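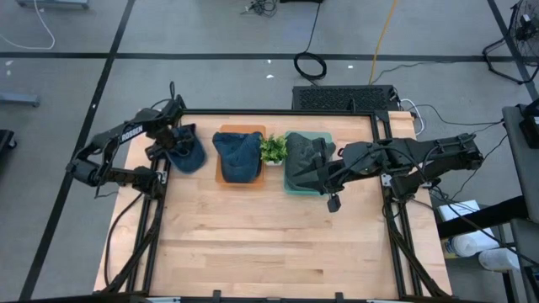

Caps and trays, two arms, one plant.

jl_yau wrote:
Cap sorting, day three. Plan is 500 demos by Saturday, and we have 46 I'd show my mother. Anyone got opinions on resets? I've been putting the caps back in the same spots every time.

kfitz wrote:
Then you're training a very expensive coat hook. Move them. Throw them if you have to.

jl_yau wrote:
I did throw them. Parveen says my throws all land in the same place too.

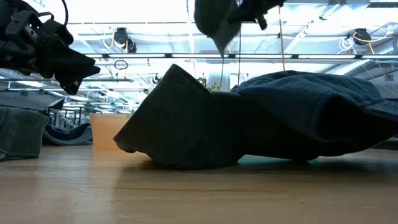
The towel task, for anyone who thinks caps are hard.

antonina_h wrote:
Disagree with kfitz. On the Pleren job we randomized everything from the first hour and the policy learned to dither. Start narrow, get 55 clean ones, then widen.

kfitz wrote:
Clean by whose standard? We threw out a third of ours and later wished we had the ugly ones back.

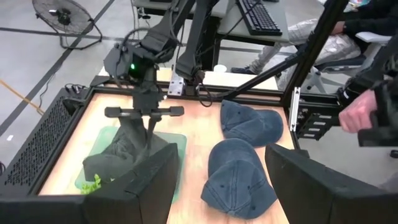

parveen_p wrote:
Operator here. My complaint is grip habits. I pinch the crown, Kwan-ho goes for the brim, and the model splits the difference and grabs air. A dark gray cap folded up over the green tray like that could be either grip, and I'd keep it — but pick one style per session and write it down. Flaltar has a notes field. It has been blank since June.

jl_yau wrote:
The notes field is for notes?

antonina_h wrote:
Mixed styles are fine if you have enough data. We had 1,680 episodes and it sorted itself out.

parveen_p wrote:
Lovely. Whose wrists were those? 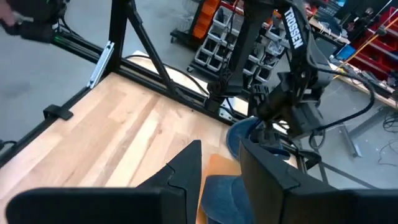
antonina_h wrote:
Mine, mostly. I still say mix them. I'd also drop any episode where you stop mid-reach to think, as it picks up the thinking and none of the thoughts.

kfitz wrote:
Keep the pauses, trim them later. Disk is cheap.

jl_yau wrote:
OK — crown only tomorrow, caps moved every time, pauses stay in for now. Parveen is doing the throwing.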